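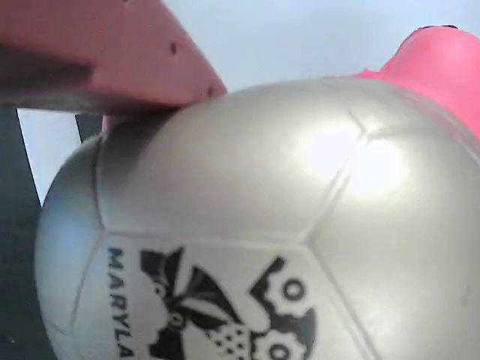

Storage of club soccer balls over the winter
Posted by Kyrylo Bondarchuk, Jan 28, 2022

Our club, Polishchuk Youth Soccer, keeps its match balls in an unheated shed. The season resumes at the end of February. Please advise whether the balls should be stored fully inflated, and how the outer panels should be cleaned before use.

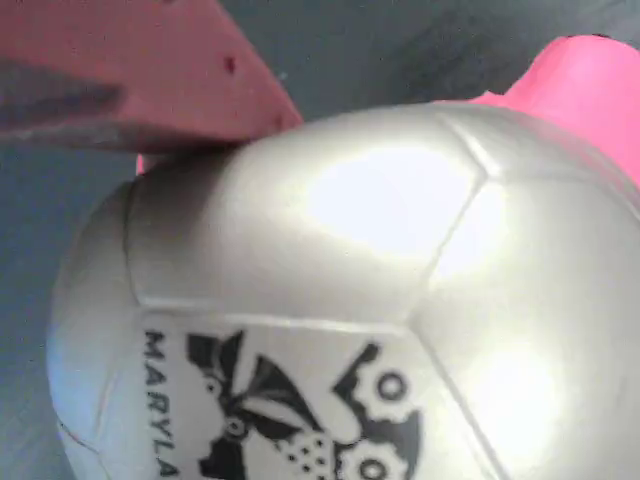
The shed is dry, but temperatures fall below freezing on most nights. We have 12 balls in total and a modest budget for replacements.

Perkalis
Balls should be brought indoors and kept at room temperature. Release a little air before storage and restore the printed pressure the day before play. Moisten the needle before inserting it into the valve.
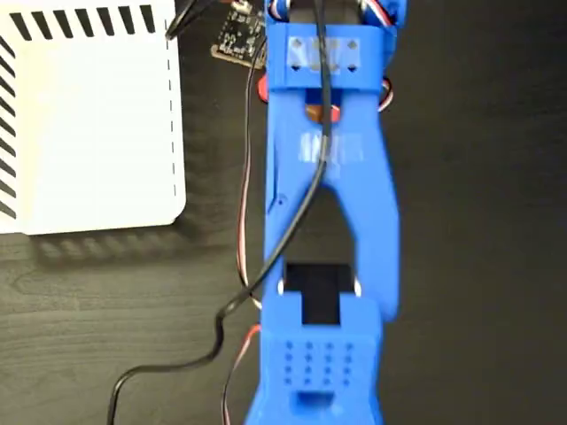

Blue arm, dark wood-grain tabletop.

Members who use the Barnetti hand pump should check the gauge against a second one. Ours was found to read high.

Brillau
Agree with the above. Ours stay in the shed and are fine.

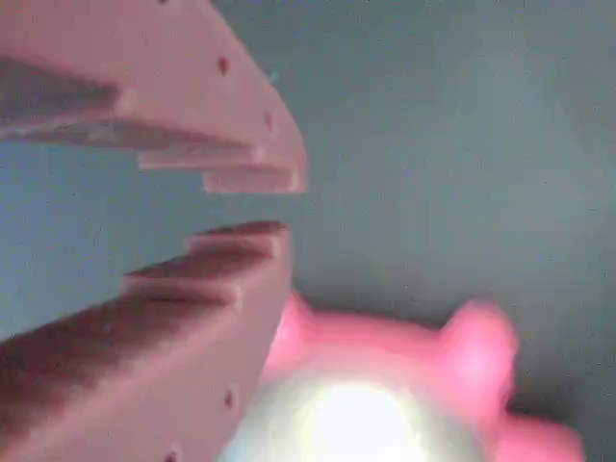
Cleaning requires only lukewarm water, mild soap and a soft cloth. Solvents and machine washing are to be avoided. Seams collect most of the dirt and should be worked with a soft brush. For narrow places, a tool with a stepped edge, like the inner edges of the pale pink fingers, is a poor choice, as the corners may scratch the coating. Allow the balls to air-dry away from heaters.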